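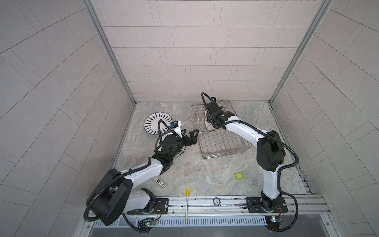
# Review: Seltetance, meeting and voting software for student unions

*3 May 2022*

Our students' union at Kekinmont moved its council business onto Seltetance in January. I'm the union's clerk to council, a part-time post, and I take the minutes, chase the reports, keep the attendance register and run the votes. This review covers one full term of use with a council of 32 members, plus one all-student referendum. We paid for our licence at the normal rate.

Before this we used a shared drive, a spreadsheet for attendance and paper slips for anything that had to be secret. We also looked at Yazdani, which the athletic union uses for its club elections, and I'll compare the two where I can.

## What it does

Seltetance has four parts: Papers, Register, Motions and Ballots. You can switch any of them off. It runs in a browser, and there's a phone app for members that shows the agenda and lets them vote. The clerk's side doesn't work on a phone at all, so you need a laptop in the room.

It is sold by the year, with a price band set by the number of registered students. We fall in the second band and paid £654. Ballots for more than council itself cost extra, and I come to that further down.

## Setting up

I set aside an afternoon and needed two. Members are added from a CSV file. The template is clear enough, but it wants the role and the constituency in separate columns, and our list had them together ("Year 2 Rep, Nursing"), so I had to split them by hand.

Standing orders are entered as a set of rules: quorum, notice period, how many members are needed to second a motion, what majority each kind of motion needs. Most of ours fitted. Two didn't:

- Our quorum is half of the filled seats, excluding vacancies. Seltetance counts all seats, filled or not. The way round this is to delete vacant seats and add them back after a by-election.
- We allow an emergency motion if two thirds of those present agree to hear it. The software has emergency motions, but it works out the two thirds from total membership. I do this one by show of hands and type in the result.

I reported both to support. The first is on their list of planned changes. They said the second was working as intended, which I don't agree with, but they did answer within a day.

## Papers

This is the part I use most and the part I'd keep if I had to give up the rest. You build an agenda by dragging items into order, attach a report to each one, and press Publish. Members get one email with one link. If a report is late, the item shows "Paper to follow" and members are told when it arrives.

Deadlines are set from the notice period, so if council meets on a given date the system works back and tells officers when their reports are due. It reminds them three days before and again on the morning. Late reports have gone down. Our officers used to hand in reports the night before council, and at the last meeting of term only one was missing when I published.

Page numbers are added across the whole pack, so when someone says "page 14" everyone is looking at the same page. On the shared drive every report started at page 1 and we lost a lot of time to that.

What I don't like:

1. Uploaded Word files are turned into PDFs, and tables come out badly. The budget paper was unreadable the first time. I now save everything as PDF before I upload it.
2. You can't reorder items once the pack is published without sending a fresh email to all members. There's no way to turn the email off.
3. Confidential papers are marked with a small grey padlock that is easy to miss. I would like a proper watermark.

## Register

Members check in by typing a four-digit code that I show on the projector. It takes less than a minute for the whole room. Apologies can be sent in ahead through the app, with a reason, and these go straight into the draft minutes.

Our standing orders say that a member who misses three meetings without apologies is referred to the chair. Seltetance flags this automatically and drafts the email. I turned the automatic sending off in the second week, after it wrote to a member whose apologies had come to me by ordinary email and hadn't been entered yet. The draft is useful. I just prefer to read it first.

It also tracks other duties, if you want it to. We require reps to hold one drop-in session for their course each term and I've set that up as a "duty" with a tick box. Reps tick it themselves, and the chair can see who has and who hasn't. There is no check that the drop-in took place. We ask for a line or two in the notes field and leave it at that.

People arriving late or leaving early are a weak point. You can record a late arrival, but a member who slips out stays on the register unless I notice and remove them. That matters when we're near quorum. At our February meeting the screen said we were quorate and a head count said we weren't. We had to stop, and two items went over to the next meeting.

## Motions

Members submit motions through a form with three boxes: "Council notes", "Council believes" and "Council resolves". This matches our own layout, so the change was easy. The proposer names a seconder, who gets a link to confirm. Until they do, the motion sits in a holding list and can't be put on the agenda.

Amendments are handled well. The original text and the proposed text are shown side by side with the changes marked, and if the amendment passes, the motion updates itself. In the old days I'd be retyping a clause on the projector while people read it out to me. I still had trouble when two amendments touched the same clause. The software takes them in the order they were submitted and won't let the chair choose, so one of them had to be withdrawn and put in again.

Passed motions go into a policy book with a date on which they lapse (ours is three years). The book can be searched and made public. I spent most of a week adding our older policies, and found several that should have lapsed some time ago.

## Ballots

Votes in the room are quick. The chair opens the vote, phones light up, members press For, Against or Abstain, and the result comes up on screen when the chair closes it. You can choose whether names are shown. Members without a smartphone can vote in the browser, or I can enter the vote for them, in which case it is marked as entered by the clerk. That isn't suitable for a secret vote, so I keep a few paper slips in the folder.

The college Wi-Fi dropped once in the middle of a vote. The seven votes already cast were kept, and the rest came in when it was back. I was pleased with that.

For the referendum in March, on whether to change our affiliation to the regional body, we had to buy the all-student add-on. The college sent over a list of 3,860 students and each was emailed a personal voting link. We had 658 votes, which met our threshold. The count was instant and the audit file was accepted by the returning officer with no queries.

There were two problems with it:

- A lot of the emails went to junk folders on the first day. Support gave us some settings to pass to the college IT desk, and after that they came through properly. I'd do a test run at least a week ahead.
- The ballot page gave the question in full but cut the explanatory text after a few lines, with a "more" link. We had complaints from both campaigns.

## Compared with Yazdani

I had a month's trial of Yazdani before we chose. It is an elections product first, and for elections it's better. Candidate pages look good, manifestos and posters are easy to upload, and transferable votes are explained in a way that first-time voters can follow. Seltetance can run a transferable vote, but its results table is hard to read.

Yazdani's meeting tools are thin. There's an agenda page and a place to put minutes, and that's all. No register, no amendments. If your union only needs something for the spring elections, I'd look at Yazdani. If you clerk a council that meets every few weeks, Seltetance will save you more time.

We also have Trarkuneo, the membership system used for society sign-ups. Seltetance says it links to it. In practice you export a file from one and upload it to the other, and you have to do it again each time someone resigns.

## Access

Text size can be changed and the contrast is fine. One of our members uses a screen reader and found the agenda and papers usable but the amendments view very hard going, as the marked changes aren't read out as changes. I send that member a plain text version. The firm has been told. Nothing had changed by the end of term.

The app has a dark setting, which members asked about more than anything else.

## Support

Email only, on weekdays. I wrote to them nine times over the term and the slowest reply was two days. The help pages are written in plain English, though some of the screenshots are of an older version and the buttons have moved. There's no phone number, so if something goes wrong at an evening meeting, you're on your own until the next day.

## Scores

| Part | Score out of 5 |
|---|---|
| Papers | 4 |
| Register | 3 |
| Motions | 4 |
| Ballots (in council) | 4 |
| Ballots (all-student) | 3 |
| Set-up | 2 |
| Support | 4 |
| Value | 3 |

Council has agreed to renew for another year, without the all-student add-on. We'll use Yazdani for the officer elections and keep Seltetance for meetings. I'll add a note here if the quorum setting is fixed.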